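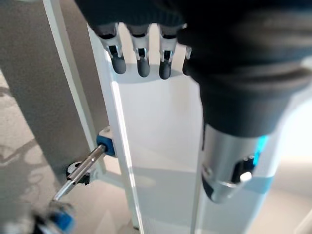
Hidayah Majimbun wanted to know why the panel stand still has a white post when every other stand at Fidmont was changed over in September. Umesh Tyagi, who drew the stand, answered that the post was the one part he had no reason to replace.

"The panel is the part people look at, but the post sets the alignment," Tyagi said. "If the post is out of square, every clamp on it is out of square too."

He specifies the clamp blocks in blue. The color has no effect on the fit. It shows up against white, and a block left in the wrong position can be found from across the bench. Tyagi keeps loose blocks of the same color on hand for checking clearances before anything is fastened.
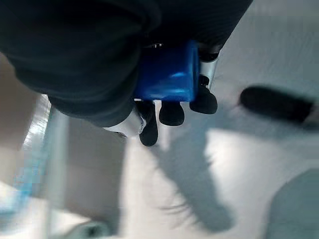

*Blue block, glossy plastic.*

Asked about finish, he said gloss had been a compromise. "Matte hides scratches. Gloss wipes clean. We clean more often than we scratch."

The crank took longer to settle. An earlier version had a straight rod, and the user's knuckles came too close to the panel. The current rod is bent, with the handle at the outer end.
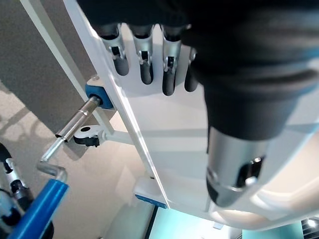 **Fidmont | Bench Fixtures Group | November 2023**

Tyagi tested the bend over 1,808 turns and recorded play in the joint every 90. He found no change he could measure. "That tells you about the joint. It doesn't tell you about the handle, which people will grab to move the stand."

His main remaining concern is the clear panel. It shows fingerprints, and reflections make its edge hard to judge under overhead light. 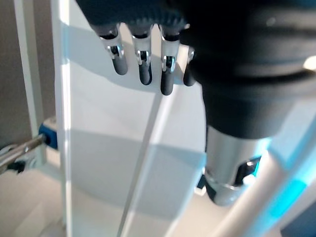

A frosted sheet was tried and dropped, as it hid the marks on the surface behind. Tyagi would prefer to move the lamp. The request is with I-seul Maeng, along with a drawing for a longer lamp arm.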